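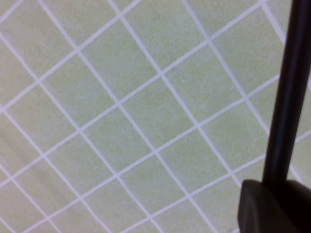 Pale green squares, white grout, bit of a diagonal going on.

Rorkberg matte tile in the yellowy green, review after one winter of use. Four stars.

Bought 216 of them from the Florkport outlet plus grout. Nearly 200 went down, rest are in the shed for when I drop something heavy.

Colour first becuase that's what everyone asks. Website makes it look mint. It isn't mint. More of a washed out pistachio, and it shifts tile to tile, some cooler, some almost beige. I like that. My sister-in-law doesn't. Order a sample if you're fussy.

Finish is properly matte and a bit mottled, hides crumbs and dust better than the gloss white we ripped out. Doesn't hide everything, there's a faint greyish-green streak across a few of them, smudge or shadow depending on who you ask in this house.

Cutting: fine on a hired wet saw. Snap cutter, not so fine, cracked 13 before I gave up. Edges chip if you rush. I rushed.

Grout is the Stergiou off-white. Goes on easy, haze wiped off with a damp sponge, no drama. Seal it though. White grout and a dog, you do the maths.

Spacers in the box are rubbish, get your own. And only 36 to a bag, so allow for that too.

Delivery to Umunby took til July, two boxes short, sorted after one phone call to a bloke who was very nice about it.

Would buy agian, same colour. Loses a star for the spacers and the wait.

Ngozi Obi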